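Visit to the Open Day at Skalline
Student Project Report, Introduction to Automation

Our class had been looking forward to the Skalline open day for most of the semester, and I think I can speak for all of us when I say it was worth getting up early on a Monday. The bus to Destport took 72 minutes (we had been promised an hour, but there was road work by the bridge), and by the time we had found the right entrance and signed in, the first talk was already under way.

The talk was given by Hannelore Steinbach, and it covered how the lab moved from single arms bolted to a bench to cells where two arms share one surface. She was very patient with us! She explained that the hard part is seldom the lifting. It is deciding which object to go for when several are lying close together, and keeping one arm out of the other's way while it does its part. She also told us that the team had logged 1,369 practice runs on sorting tasks before the open day, and that plenty of those were thrown out and done over.

After the talk we were split into groups of 5 and taken through the hall. My group started with the Tukar station, where you could try moving an arm by hand and feel how stiff each joint was. I was not good at this, but I did learn that the elbow matters far more than I had thought. From there we went on to the sorting demonstration, which was the part I had picked for my project.

The task is simple to describe. Toy building bricks are spread over a green work surface, with open plastic bins standing in a row toward the back, and the arms have to pick up bricks and put them into bins. The bricks are the large kind with round studs on top, in green, red and light blue, and they lie at all sorts of angles. I had expected plain gray walls, so the sky-blue mural with its orange stars and yellow cloud was a nice surprise.

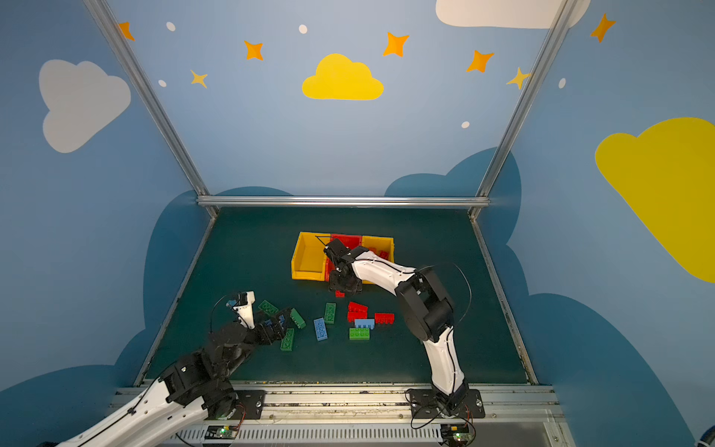
Štěpánka Bartoš felt that the bricks were the wrong test, and that she would have learned more from watching the arms handle something soft, like socks or a bag of rice, where the shape changes as soon as you squeeze it. I see her point, and we talked it over for a good part of the ride home. Still, for a first project I think hard objects are the better choice, and I would like to keep to them in my own plan.

For the second half of the project I will write up a small sorting task for one arm, using 60 blocks and two bins, and compare picking the nearest block first with picking one color at a time. Mr. Fakhoury has agreed to let me use the classroom arm after school, and my first draft of the plan is due in April.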